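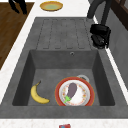
Banana, plate and aubergine in the simulated basin.

The arm that wouldn't stop

Jan 21, 2019

Halina Chmielewska had the broken plate in her desk drawer when we met. It was in a sandwich bag, in four large pieces and some crumbs. She put it on the table between us and went to get the coffee.

She runs testing at Pravico, a small firm that writes control software for robot arms used in kitchens. The arms clear sinks and stack crockery. The software is tried out first on a computer, in a modelled kitchen, and then on an arm in a rented unit at Munden. One afternoon in December the arm at Munden was told to stop and carried on moving for 2 seconds.

"People hear two seconds and think it's nothing," she said. "Count it out with your hand in a sink."

No hand was in the sink. Her colleague Ruwan Selvanayagam was standing at the end of the worktop with a tablet. He had seen the arm start down at the wrong angle and pressed the stop on the screen. The arm went on down, put the gripper through a dinner plate and pushed until its own force limit cut in. A bracket on the wrist was bent. The plate was from a charity shop and the bracket wasn't, and they waited most of a fortnight for a new one.

I asked Selvanayagam, who joined us a bit later, what he did in those two seconds.

"Pressed it again," he said. "Then again. I thought I'd missed the button. You always think it's you."

There was a proper emergency stop on the wall, the red mushroom sort, wired so that it takes the power off the motors. He didn't reach for it. He had the tablet in his hands, the tablet had a button marked Stop, and he had used that button every day for months. Chmielewska doesn't hold it against him. She wrote the instruction sheet, and the sheet said to use whichever stop was nearer.

"That sentence is mine," she said. "I've got the old copy. Whichever is nearer. I wouldn't write that now."

The wrong angle turned out to be simple enough. The camera over the sink had been knocked during cleaning and then put back slightly twisted, so the arm's idea of where the plate lay was out by a few centimetres. They had expected that kind of thing and it was what the stop was for. The stop was what worried them.

It took them 7 working days to find out why it had been late. Messages from the tablet went to the arm's computer over the same connection as the camera pictures, and they were put in the same queue. Most of the time the queue was empty and a stop went straight through. When the camera was sending a lot, the stop had to wait its turn behind pictures of the sink.

"It's a bit like ringing 999 and being told your call is important to us," Selvanayagam said.

I said it seemed an odd thing to have built. Chmielewska agreed, and then explained how it had come about. The queue was written early on, when the tablet was only used to start a job and see whether it had finished. The stop button was added the following spring, because someone asked for one. It took an afternoon. It was sent the same way as the start button because that was the code that was there. It was tested by pressing it and watching the arm stop.

"And it did stop. It stopped every time anybody tried it. We tried it with the arm just waving about, you see, with the camera off or on its lowest setting. Who tests a stop button in the middle of a busy job? Well, we do now."
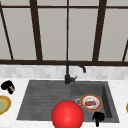
Issue 7, page 18

The question I had come with was about the computer model. Pravico makes a good deal of it on its website, and before December the same job had been run in the model 200 times. The sink is there, with its draining board and tall black tap, and the arm can be set to work on plates and vegetables all night without breaking anything. How had the fault got past all that?

Chmielewska had clearly been asked this before, and less politely. She turned her laptop round and opened the results. The runs were listed by what the arm had been asked to move and whether it ended up in the right place. There was a column for dropped items and another for knocks against the sink. There was no column for stops.

"We never stopped it," she said. "In the model there's no reason to. If it's going to hit something you let it hit it, and write down that it hit it. That's the point of doing it there. So we had all those runs and not one of them had a stop in it."

Even if they had tried one, she said, it would have passed. In the model everything happens in step. The pictures are drawn, the arm's program looks at them, the arm moves a little, and the whole thing goes round again. Nothing gets held up. If a picture takes longer to draw, the clock in the model simply waits for it. A stop sent in there is read at the next step, always, and the next step is never late.

"Time is too well behaved," was how Selvanayagam put it. He is the one who looks after the model, and he seemed more bothered by this part than by the plate. He had spent a lot of the autumn on how the sink looked, the speckle in the grey and the grooves on the draining board, because the arm's cameras do better on the real thing if the practice version isn't too clean. He had put in different plates and different food. He hadn't touched the timing.

"I could tell you how the light falls on an aubergine," he said. "I couldn't have told you what happened to a message if the network was slow. It didn't have a network."

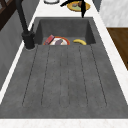
The simulated sink from the draining board end, with the gripper beyond the basin.

It has one now, of a sort. Over the Christmas break Selvanayagam wrote a piece that sits between the model's camera and the arm's program and holds things up on purpose. It can delay pictures, or lose some, or send a clump of them all at once. With that running, and the old software put back in, he pressed stop in the middle of a job and watched the simulated gripper go on down into the basin.

"I was quite pleased," he said. "That's a horrible thing to say. But you want to see it happen again. If you can't get it to happen again you don't know you've got it."

Chmielewska was less pleased, as it meant they could have found it at any time in the past year.

The arm itself is made by Bultent, and I wanted to know whether the maker came into it. Both of them said no, fairly quickly. The Bultent arm has its own stop input, two wires at the back of the cabinet, and the handbook says that is the one to use for anything to do with safety. The wall button was connected to it and worked when they checked it afterwards. The force limit, which is also in the arm, did what it should. "It's what stopped it in the end," Chmielewska said. "If we'd been relying only on our own software I'd have had a hole in the sink."

They did send Bultent an account of what had happened. A reply came thanking them and giving the page in the handbook.

The landlord of the unit had to be told as well, and so did Gajewski, the catering company that was due to take the first arm in the new year. Chmielewska rang them the next morning. She hadn't got the cause yet and would rather have waited until she had.

"I had a whole speech. The woman there said, did anyone get hurt, and I said no, and she said, would it have done that here, and I said yes. Then there was a long silence. I didn't enjoy the silence."

Gajewski has put off delivery but not cancelled. Their kitchen is busier than the unit at Munden. There would be people reaching past the arm all day for pans.
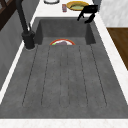
What has changed, then? The tablet no longer has a button marked Stop. It has one marked Pause, in grey, and under it a line saying that Pause is not for emergencies. There was an argument about that. Selvanayagam wanted to keep the old word and make the button work properly, on the grounds that a frightened person will hit whatever is in front of them. Chmielewska thought a frightened person should be given something that cuts the power, and that a tablet over wireless would never be that, however well it was written.

They have partly done both. Pause now travels by itself and doesn't queue behind anything. The arm's computer also expects to hear from the tablet many times a second, and if it doesn't, it holds still. And whoever is running a job wears a wired stop on a lead, clipped to a belt, which goes to the two wires at the back of the cabinet. The lead is a nuisance. It catches on the drawer handles, and I heard about the drawer handles from each of them separately.

"You can't put the thing down and forget it, though," Chmielewska said. "It comes with you."

The instruction sheet is down to one side of paper. Nobody starts a job until the wired stop has been pressed once and the arm has been seen to go dead. The camera mount has a painted line across it, so a twist will show. Stops are now part of every set of runs in the model, thrown in at random moments with the delays switched on, and there is a column for how far the gripper travels afterwards. Selvanayagam showed me the most recent set. There was one he didn't like, a stop during a lift where the arm held still as asked but let go of what it was carrying.

I asked whether that was a fault.

"Depends what's under it," he said. "With a banana, I don't mind. A knife, I mind a lot." They hadn't decided yet what the gripper ought to do. Keeping hold sounds safer until you think of somebody's finger in it, and Chmielewska wants it settled before Gajewski is given another date.

She was due at Munden after lunch, where the new bracket had been fitted and wanted checking. She put the plate back in the drawer. I asked if she was keeping it for a reason, and she said she'd been meaning to take it down to the unit and stick it on the wall by the button, but she couldn't find a glue that would hold it.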